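# Writing Down What the Arm May Touch

Most workplace rules for robots were written for machines behind a fence. They specify stopping distances, guard heights and who holds the key. They have little to say about a pair of tabletop arms handling dishes and dry food within reach of a person on a stool, and small labs have begun to fill the gap with rules of their own.

The Pistden bench code is one of the more complete attempts. It runs to 18 pages and went into use in June at the Pistden workshop, where two-arm manipulation tasks are recorded for training. Nkosi, a smaller shop that builds end effectors, adopted it with changes the same summer. Bisa uses only the sections on cabling and food.

The code treats the bench as a set of zones, each with an owner. An arm owns the area it can reach without crossing the other arm's upper link. Anything both arms can reach is shared, and a shared zone may be occupied by one gripper at a time unless the task sheet says otherwise. The sheet is filled in before power is applied. It lists every object on the table, the arm assigned to it and the state the object should be in when the episode ends. An object missing from the sheet must be added or taken off the table.

Trash counts as an object. A wrapper gets its own line, the same as a plate, and its container is named. Early drafts left waste out, and reviewers could not tell from a recording whether a wrapper was part of the task or had been left behind by an operator.

Moisture is covered in section four. Water on trays is permitted if the tray has a raised rim and no connector lies below the rim line. Loose dry goods such as rice must be placed on a tray with an edge and kept apart from wet items. Grains that reach a joint housing end the session until the housing has been wiped and turned through its full range by hand, with the power off.

Cables take up more space than any other subject. The code asks for slack at each joint, a fixed point at the base and no loop that can hook a gripper at full extension. Operators check this by moving each arm slowly to its limits before the first episode. The check is logged with the operator's initials and a time.

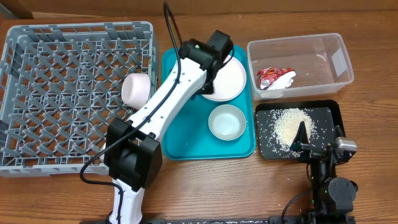
Tshepo Zulu would cut the zone rules in half. Two arms that share a rail, Zulu argues, should be treated as one machine with one stop circuit, and a sheet that assigns objects to the left or right arm gives operators false comfort. "If either one faults, both have to be dead," Zulu says. "I don't care whose plate it was."

The current text goes partway. A single emergency stop must remove power from all arms on a common mount, and it must be reachable from the operator's seat without leaning over the bench. Pausing one arm in software while the other continues is still allowed, though only outside the shared zone. Nkosi struck that allowance from its version.

Speed limits have caused less argument. Motion over breakable dishware is held to half the normal limit, and a gripper closing on a rim must be force-limited in firmware. A limit set in the task script alone does not satisfy the rule, as scripts are edited daily and firmware settings require a second signature.

The evidence behind all this is thin but usable. Pistden reviewed 2629 episodes recorded under an earlier, looser checklist and flagged 227 for a rule violation of any kind. Of those, 74 involved a cable touching an object or a gripper. Injuries were not among the findings, and the review did not compare the results with a control group. Its authors recommend that other shops repeat the exercise on their own recordings before copying the numbers.

A shared log format, named Plelidik, is in draft. It records the task sheet, cable check and any stop in one file stored beside the episode. Bisa has asked for a field covering cleaning agents used on food surfaces. The field is in the current draft, marked optional, and comments on it remain open.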